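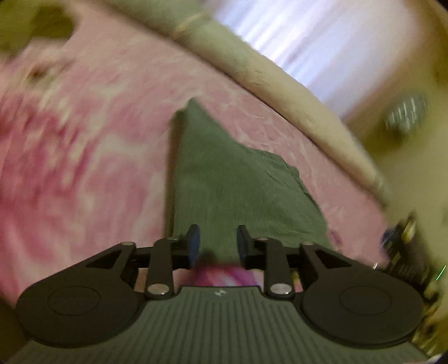 Subject: Re: [linen-list] Folding small towels on the bed

On September 28, 2024, a list member wrote:
> I have no table in the flat, so I fold on the bed.
> My small towels always end crooked. Do you fold
> in thirds first, or in half? And does softener matter?

Hello all,

I also fold on the bed, and I think the sheet is the main problem. It moves together with the towel. Please pull it tight and tuck it under the mattress first – then the corners stay where you put them.

For small towels I go in half, long side to long side, then in thirds. Smooth it with the flat hand from the middle to the edges.

About softener: I stopped using it in January. The Pundeneo towels I have became fluffier without it, but they are also thicker to fold now, so the pile in my drawer is only nine high.

Has somebody tried the Durklow folding board?

Greetings,
Sýkora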